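How to restring a graduated bead necklace with knots

Last updated 2019-04-23

These instructions cover a single-strand necklace of stone or glass beads, knotted between each bead and finished with gimp and a hook clasp. They assume the old thread has failed or stretched and the clasp is to be kept.

What you need

Silk or nylon beading cord, 2 metres, with needle attached
Gimp (French wire), two pieces of 6 mm
Fine-pointed tweezers or an awl
Bead board with a grooved channel
Sharp scissors
Jeweller's glue with a needle nozzle

I use Genance nylon in the medium weight, colour 3345, for most stones. Skerkotance silk hangs better but frays on roughly drilled holes. Check the holes first by drawing a scrap of cord through five or six beads and looking for fuzz.

Step 1. Record the order

Lay the necklace in the channel before cutting. Graduated beads can differ by a fraction of a millimetre, and the order is hard to recover once they roll. Cut the old cord next to the clasp and slide the beads off one at a time. Discard the old gimp.

Step 2. Stretch the cord

Unwind the full length from the card and hang it overnight with a 200 g weight on the end. Nylon needs this less than silk, but it still takes out the card folds.

Step 3. Start at the clasp

Thread three beads, then one piece of gimp, then the clasp loop. Pass the needle back through the first bead so that the gimp closes into a small horseshoe. Knot the working cord round the tail, tight against the bead. Repeat for the second and third beads, then trim the tail.

Step 4. Knot the strand

Slide the next bead up to the last knot. Make a loose overhand loop, put the tweezer points through it and grip the cord where it leaves the bead. Draw the loop down to the points, withdraw them and push the knot home with a thumbnail.

Work on a light, hard surface with a mat under the beads. Dropped beads are easier to find against a plain colour.
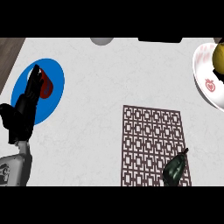

Blue round mat on a white marble top.

Step 5. Finish

Leave the last three beads unknotted. Add gimp and the other half of the clasp, return through each bead and knot as in step 3. Put a very small drop of glue on the final knot -- Hutsuliak no. 2393 dries clear -- and leave it for an hour before trimming.

Hang the necklace for a day before wearing. Worn daily, it should be restrung every two years.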